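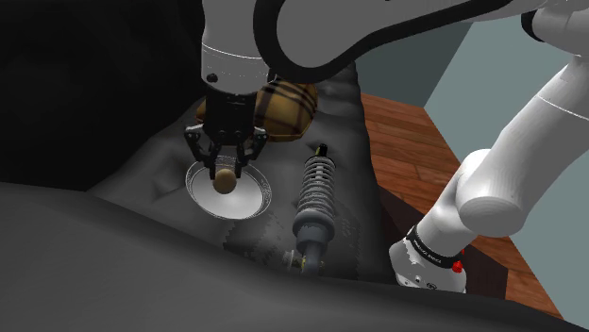
Taking family gold through an airport is mostly a job for the kitchen table, a week or more before you leave the house, and I wish I'd understood that the first time I flew home from a wedding with my grandmother's bangles in a sock. Everything comes out of its box, gets looked over, weighed, photographed and written down, and only then goes anywhere near a suitcase. Spread a dark cloth first (a clasp or an earring back shows up on it beautifully) and stand a shallow white bowl on it, like the one with the faint gray pattern around its rim, so the small things have somewhere to live while you work. A deep mixing bowl is no good at all for this. You end up stirring around in the bottom of it with one finger, and chains love to knot themselves when they're stirred.

Close the drain in the sink too, even if you don't plan to go near it. I'll say no more about that.

Weighing
A plain digital kitchen scale will do for bangles and heavy chains, but it is hopeless with a thin ring, so borrow or buy a little pocket scale if you can. Mine is a Todix and it has lasted for years on the same battery. Put a saucer on, press the zero button, and weigh each piece by itself. Write the number down right then, with the pencil, before you pick up the next one! My wedding set came to 145 grams with the necklace, and the jeweler's old slip agreed with me, which pleased me far more than it should have. Remember that a piece with stones in it weighs what it weighs, stones and all, and your list should say so.

Photographs
Daylight near a window, no flash. Take each piece from the front, then turn it over and get the hallmark or maker's stamp as close as your phone will focus. Lay a ruler alongside. Then take one more picture of you wearing it, if you have such a thing, with other people around you at some family occasion. My neighbor Fatima Mnguni taught me this, and it's the tip I pass on most. An old photo of you in the necklace says a good deal about where the necklace has been living.

Send the whole lot to your own email so it's there if the phone gets lost.

The papers
Receipts, valuations, the repair ticket from when the clasp went, all of it. Faded shop receipts should be copied now, while you can still read them. I keep mine in a zip pouch with one sheet on top listing every piece, its weight, what it's made of and where it came from, and a spare copy stays at home with my sister-in-law.

Some countries will let you register valuables with customs on your way out, so you aren't asked to pay on them coming back in. Others won't, or want it done a certain way. Look up the rules for both ends of the trip on the official customs pages, and look again shortly before you go, as allowances do change. What your cousin was told four years ago doesn't count. If you're over the limit, or can't tell whether you are, go to the desk where you declare things and ask. I did that once with my pouch in my hand and was through in 30 minutes, most of it spent standing in line.

Packing
Carry it with you, never in the checked bag. Thread fine chains through a drinking straw and fasten the clasp so they can't tangle. Earrings go in a pill organizer. Rings I wrap in a square of old flannel (Clive Fothergill at our sewing group cuts up his worn-out pajamas for everybody, and very soft they are). Bangles can be rolled in a washcloth with an elastic band at each end. Paper tissue is a bad idea, however handy it looks, as it gets thrown away by tired people in hotel rooms.

And please, don't carry a parcel for anybody else. I don't care if it's "only a few sweets for my aunt." If you didn't pack it and can't open it, it stays behind. Nandi Mahlangu was asked by a very nice lady at a check-in line and said no, and felt rude all the way across the ocean, and she was still right.

When you get home
Put everything back on the cloth and tick it off against the sheet before you so much as fill the kettle. Wipe each piece with a soft dry cloth, let it air a little, and box it up. The pouch of papers goes back in the drawer with the passports, along with any new slips from the trip.

Last updated: February
Questions or a tip of your own? Write to Edeltraud Pfeiffer, Ellery Household Pages | © Ellery | Back to top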